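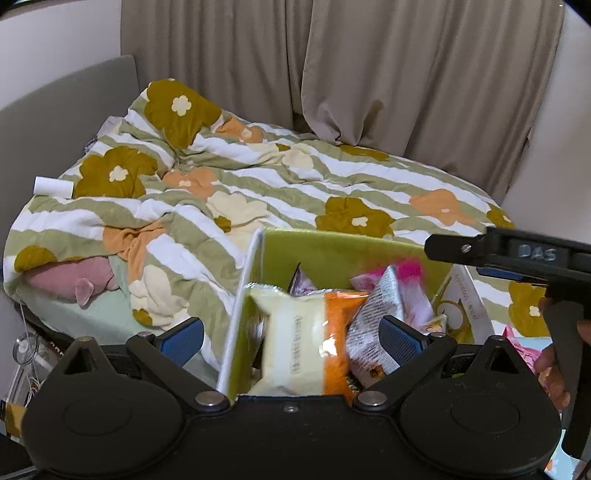
Snack packages and a lime-green cardboard box

Grultix #52: did the new artist save it or finish it?

Posted by inkblot_73, Apr 2, 2021

I have read Grultix from the first issue and I want to ask what the others think about the change of artist. For me the book became slower. The old pages had many small panels and you felt the city of Kurthorpe was too full of people. Now we get two big drawings on a page and much sky.

gutterline
I disagree. The sky is the best part. In the old issues I often could not tell who was speaking, because the balloons went everywhere. The bridge chapter in #52 I understood at the first reading.

inkblot_73
Clear, yes, I accept this. But the bridge chapter has almost no talk in it, so it is not a fair test.

Mossbank
Is it a good moment to start reading? I saw the Gollberg collected edition in the shop, 465 pages, quite heavy.

gutterline
Start with that one. It ends before the artist changed, so you can make your own opinion after. The paper is thin and the black shows through in the night chapters.

paperfolder
Careful, the Gollberg edition leaves out the letters pages and the short story about the ferry. If you can find the Mertens printing, take that. I paid more for it and I am not sorry.

inkblot_73
The ferry story is not necessary, in my opinion. It was filler also when it was new.

paperfolder
Then you have not noticed that the ferry captain comes back in #52, page two, behind the baker. Same coat, same missing button.

inkblot_73
I looked now. You are right about the coat. I still miss the small panels.

Mossbank
Thank you all, I ordered the Mertens one. It should come in June.

Recent threads
Lettering by hand or by computer?
Kurthorpe map, corrected version
Selling: Grultix early issues, read condition

This site uses cookies to keep you logged in. Accept / Settings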